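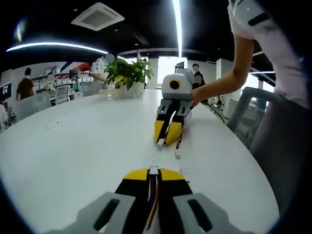

Rindville is hiring two software people for perception and motion planning, start in November if we can manage it. The job is connectors. Small ones, on thin wires, the stuff every harness shop still does by hand. We record people doing it with hand-held grippers, then we have to turn those recordings into something an arm can plan with. Two grippers facing each other over one table, yellow tips, a little white connector block, a bunch of colored wires — that's a normal data problem here and you'd be living in it. Wires move. Trackers hate wires. If that sounds like fun keep reading.

What you'd own (pick one, we'll fight about the rest later):

Perception. Fingertip pose and connector pose from wide-angle video. Lens model is heavy fisheye and our current calibration tool is a pile of scripts Erick Odera wrote in a hurry. Needs a real rewrite. Also segmentation of wires that cross each other, which we are bad at.

Planning and control. Two-arm planner, C++ core with Python on top. Replans at 15 Hz now, needs to be faster. Grasp timing between the two sides is teh weak spot.

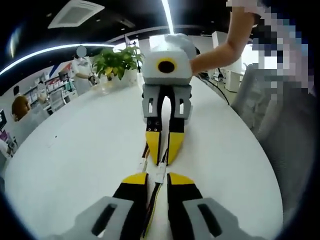

Bovex Jobs Bulletin, no. 455, p. 15

Must have: solid Python, enough C++ to fix someone else's, and you've shipped something that ran on hardware. Degree optional. Comfort with messy data not optional — roughly 800 recordings in the wire set, 400 of them still without usable labels. When the second gripper is in view with its tips just over the tabletop the pose estimate is good. When a hand or sleeve gets in the way, less good. Bring ideas.

Nice to have: SLAM, time sync across devices, any kind of replay or annotation tool you built yourself. Our viewer is called Ondieki. It crashes on long files. You will be asked about it in the interview. 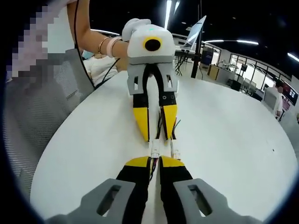 Manipulation Software Team, Rindville

Interview is one call with Josphat Nzioka, then a paid half day on a real clip. Usually two grippers and a wire bundle between them, you tell us which end is which and how sure you are. No whiteboard puzzles. Code review after with Hertta Salminen, she is fair and picky.

Office based most of the week, remote for the remainder is fine. Full time only for now, no agencys please. Visa help possible, ask early.

To apply: resume plus a link to code, anything you're not embarrased by. Two or three lines on a bug that took you way too long. Send to Refugio Magaña through the Bovex form, put PERCEPTION or PLANNING in the subject. Replies go out before noon most days. Form closes at 5 pm on the last day of October.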